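Prop budget (robotics)

In the planning of household robotics projects, the prop budget is the part of an equipment plan that covers ordinary domestic objects: the things a robot is expected to pick up, open, sort or put away. It is usually the smallest line in the plan and the last to be approved. Some laboratories call it the "soft list" or, after the accounting code at one early adopter, the "385 line."

Background

Equipment plans for manipulation research were long written around the arm. The arm, its controller, its mounting and its service contract were priced to the cent, and everything the arm would touch was entered as "misc." The practice survived for years on the quiet generosity of staff kitchens, which supplied mugs, sponges and the occasional drawer.

The first known attempt to treat props as a separate purchase was made at Gemia, a contract automation firm, by the procurement manager Glória Torres. Her planning memo, circulated one April under the title "What Exactly Is It Going to Pick Up?", proposed that objects be listed, priced and replaced on a schedule like any other consumable. The memo was praised widely and funded at a level of 300 dollars.

Composition of the budget

A typical prop budget has a fixed part and a consumable part. The fixed part is furniture: desks, shelves, cabinets and anything with a handle. The consumable part is everything small enough to be dropped, and is replaced accordingly. The supplier Plumis sells both in sets, with the desk delivered flat and the patience to assemble it sold separately under "installation."

Planners disagree on how much variety is worth paying for. Kam-wah Chou, who ran purchasing at the Peng laboratory, argued that two similar objects teach more than ten unrelated ones, and cut his list to 90 items on that basis. His colleagues pointed out that most of the 90 were bottles.

Recording sites

Demonstration work, in which people perform chores so that machines may later copy them, shifted spending away from purpose-built test rooms. A mock bedroom at Ginach cost over 2000 dollars before anyone had opened anything in it, and the carpet was still on back order.
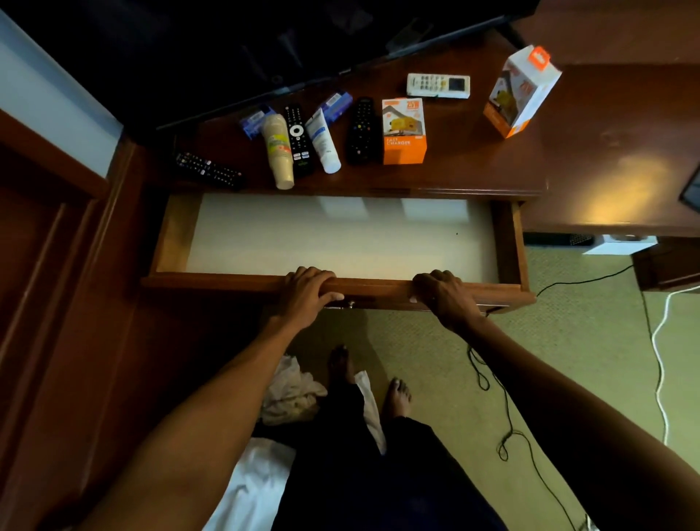

Furnished rooms are now commonly budgeted as a single item, on the theory that clutter is expensive to buy and free to find. A procurement officer asked to specify a desktop from scratch would seldom think to order three black remote controls and a white one for the air conditioner, then add a bottle on its side and two charger boxes, one of them tipped onto its corner. The drawer below, being empty, costs the same either way. Insurance for such rooms is entered under a separate heading - generally after the first claim.

Criticism

Auditors object that a prop budget is hard to verify, as its contents resemble what people bring from home. Torres's revised memo recommends a sticker on every object. Chou considered the stickers a prop in their own right and asked which line they came from.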